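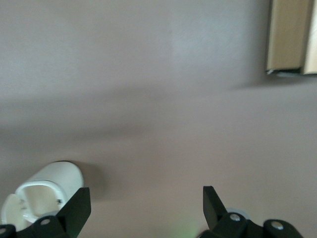 Povdale, 04/07/2018

Acceptance checklist: tabletop clearing arm, household and packing bench chores
Site: Andimgate workshop, bench 2
Supplier: Brotis
Sheet 5, filled in by the site inspector

Marks used: P pass, F fail, C pass with comment, N not tested

PART A. BEFORE POWER ON

A1. Arm bolted down, no rocking when pushed by hand. P

A2. Stop button within reach of the person standing at the bench. C
Within reach of me. A shorter colleague had to lean across the working area to press it, and the working area is the one place she shouldn't be leaning. Move it to the front rail.

A3. Finger screws seated and tight. C
All tight. Please mark them with a paint line so that we can tell at a glance next time.

A4. Finger blades free of burrs. P
The tips are narrower than I would like near hands. Nobody is to clear a jam with the power on, whatever the quick start sheet says about "gentle mode".

A5. Work surface plain, level and wiped. P
A plain matte top suits the machine very well. I would like to see the kitchen that has one. Brotis should repeat Part C on a patterned oilcloth before they use the word "household" again.

A6. Lighting as in normal use. C
Soft light, with a broad shadow lying across the middle of the table. The supplier asked whether we could get rid of the shadow. We could not, and I would have refused anyway. Tables have shadows on them.

PART B. ITEMS SET OUT

B1. One white cylindrical piece, hollow and open at the end, set at an angle, lower left. P

B2. Cardboard box in the far upper right corner, well away from the fingers. P

B3. Nothing else between the fingers and the box. P
This is a very tidy idea of a mess. My own draining board would need a sheet to itself.

PART C. THE CHORE

Task as written by Brotis: pick up the white item, carry it across, put it in the box, return to rest.

C1. Arm finds the item without being told where it is. C
It does, when the item is inside the gap between the blades or close to it. With the item just outside the left finger, as set out in B1, it hunted back and forth before settling. A child would have had it in the box by then.

C2. Grips without marking the surface. P
Checked under a lamp after the run.

C3. Grips without pushing the item away. F
The left blade nudged it twice. A rounded thing on a smooth table will roll if you poke it, and there is no way of asking it not to.

C4. Carries to the box without dropping. C
No drops in the runs where it had a proper hold. The supplier's summary leaves out the runs where it had no hold at all, so I have put them back in: 83 good out of 119.

C5. Places in the box. F
Released over the rim on several runs. The brochure calls this "placing". I call it letting go.

C6. Time for one full cycle, under 60 seconds. F
155 seconds on the slowest good run. I timed it on the wall clock and on my phone.

C7. Repeats with the box moved by a hand's width. N
Supplier wished to recalibrate first. Not tested, and to my mind this is the test that matters most. Boxes get moved.

C8. Repeats with a wet item. N
Ask again in October.

PART D. PEOPLE NEARBY

D1. Stops when a hand enters the working area. P
Every time, from both sides. Credit where it is due, this is the best part of the whole thing.

D2. Restarts only on command. F
Restarted by itself once, when the hand was taken away slowly. This alone is enough to hold up sign-off.

D3. Noise bearable for someone working at the next bench. P

D4. Can one person leave it alone and do something else? F
Somebody stood beside it all morning. If a chore needs a person to watch it being done, the person still has the chore.

RESULT

Not accepted. Items C3, C5, C6, D2 and D4 to be put right. C7 to be tested before the next visit, with the box put wherever we please.

Further comments: Brotis asked that this be compared with the older Chien unit and not with a pair of hands. I have looked at the Chien figures and yes, the new arm is steadier and safer. We are not buying it to replace a Chien unit, though. We would be buying it to clear a bench, and at present the bench is cleared faster by whoever walks past it on the way to the kettle. I am willing to be shown otherwise. Please bring a spare set of blades and leave the laptop slides at home.

Keep this sheet with the bench log. Copy to Brotis.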